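Skarnard Swim Club opens its cold pool again

March 22, 2021

Magnus Lamont has been getting into cold water for most of his adult life and does not think it needs much explaining. "You get in, you swim, you get out," he said when we met at the gate of the Skarnard pool last week. "People want a speech about it. I don't have one."

Lamont runs the morning sessions at Skarnard, an unheated outdoor pool on the east side of Medina. The pool closed last fall when a pipe under the deep end cracked. It reopened in February with a new drain, a repainted floor and the same changing huts it has had for decades. The club has 70 members, and Lamont knows most of them by the color of their caps.

He grew up inland and learned to swim in an indoor pool that he remembers as too warm and too loud. He moved to Medina for a job at a print shop and found Skarnard by accident, walking a neighbor's dog. "There were two people in it and the grass had frost on it. I thought they were in trouble. One of them waved at me, so I guessed they were fine."

He went back the next Saturday with a towel. He lasted less than a minute.

The repairs

Fixing the pipe was slower than anyone wanted. The pool had to be drained, and the first contractor backed out after looking at the ground. Agustina Palma, who keeps the club's books, ended up making most of the phone calls.

"I called every plumber in the county," Palma said. "Most of them heard the word pool and thought we meant somebody's backyard. Then they'd come out and see the size of it and go quiet."

The firm that took the job, Bilel, brought in a small digger and had the old pipe out in a week. The new one took longer to arrive. While they waited, members scraped and painted the floor. Palma said the paint was her one regret. They chose a darker blue than before, and on a cloudy day it is harder to see the bottom step.

"We put a white strip on it," she said. "It should have been there from the start."

The cost was covered by savings and a bake sale that raised $700. Lamont was doubtful about the bake sale. "I said we'd make enough for a bucket. I've been reminded of that."

How a session goes

The gate opens at 6:30. Swimmers sign in on a sheet in the first hut and write down the time they get in. Lamont or another member stays on the side the whole time, dressed and dry. New swimmers are asked to come with somebody and to stay in the shallow half until they have been a few times.

Lamont is strict about getting out. He does not like it when people try to beat their last time. "The clock is there so we know when to call you in. If you're racing it, you've got it backward."

After the swim there is tea. A kettle and a hot plate live in the second hut, along with a tin of cookies that is supposed to be for everybody. Palma says you should dress first and drink second, starting with the top half, and that people who stand around talking in wet suits are the ones who shake all the way home. Swimmers are asked to bring their own cup. The club used to have mugs, but they chipped, and pieces of china on a concrete floor with bare feet were a bad mix. Palma switched to plastic. 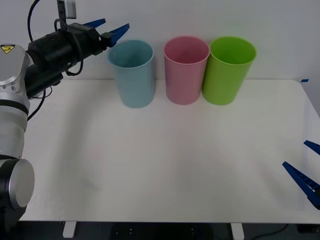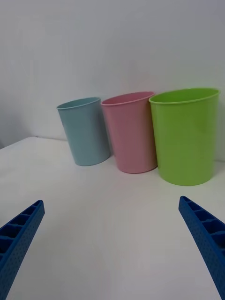
Plastic cups in a row

What comes next

The club would like a proper handrail at the deep end. At the moment there is a ladder, and a few of the older members find it hard to climb with cold hands. Palma has one quote for the rail and is waiting on another from Wirkier, a metal shop across town.

There is also talk of an evening session in summer. Lamont is not sure about it. He likes the pool early, when the road is quiet, and he thinks an evening crowd would want music. Palma is for it. She works odd hours and misses more mornings than she makes.

"Magnus will say no until the first one, and then he'll be there with his whistle," she said.

Lamont, asked about this, said he does not own a whistle. He does own two wool hats, one for swimming and one for after, and he was wearing the second one when we talked. He had been in that morning for six minutes. The water, according to the board by the gate, was 46 degrees.

"That's warm," he said. "You should have come when we opened."

Anyone who wants to try a session can leave a note in the box on the gate. New swimmers are taken on Saturdays, and the first visit is free.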